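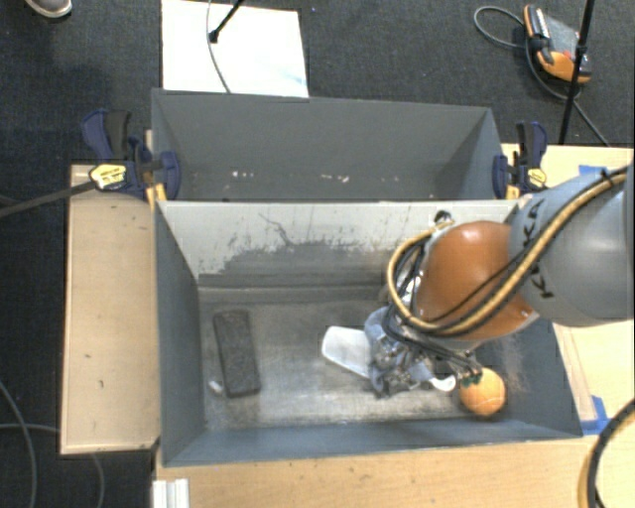 **Ticket:** external drive drops off during large copies
**Opened:** 2019-12-19 by Hawi Yilma
**Assigned:** Selamawit Alemneh

The 2 TB Trivix external disk on the Benjelloun workstation disconnects partway through the nightly copy. Windows reports a delayed write failure, the drive letter goes away, and the disk comes back only after the cable is pulled and reseated. The folder being copied holds image sets, 2000 files per set. Small copies finish without errors. No data loss so far; the source files are still on the internal disk.

**Checked by Hawi before opening**

- Different USB port on the front panel: same result.
- `chkdsk E: /f`: no bad sectors, two orphaned files recovered.
- Free space: enough for 5 more sets.

**Log**

Selamawit: Event Viewer has Event ID 153 (IO operation retried) on Disk 2, then Event ID 157 (surprise removal). File system damage would normally show up as Event ID 55, and there are none. SMART attributes read through the enclosure: reallocated sectors 0, pending sectors 0, UDMA CRC error count 6. Please move the disk to a rear port, no hub, and rerun with one set.

Hawi: Rear port, one set. Dropped again. CRC count unchanged at 6.

Selamawit: Then I would leave the SATA side alone for now and look at power and the USB link. Two changes, one at a time please:

1. Power Options > USB settings > USB selective suspend > Disabled. Reboot, rerun.
2. If it still drops, replace the Plaller cable with the short one that came with the enclosure.

Hawi: Step 1 done, still drops. Step 2 done, one set copied with no events logged. Put the Plaller cable back to confirm and it dropped again.

Selamawit: Good test. Discard that cable. Keep selective suspend disabled on this machine – the Vilov backup job holds the disk open overnight. Verify the copied set against the source with `robocopy /L /E` and post the summary lines.

Hawi: Mismatch 0, Failed 0, Extras 0. Full nightly job is queued with the short cable.

**Status:** pending, waiting on result of full job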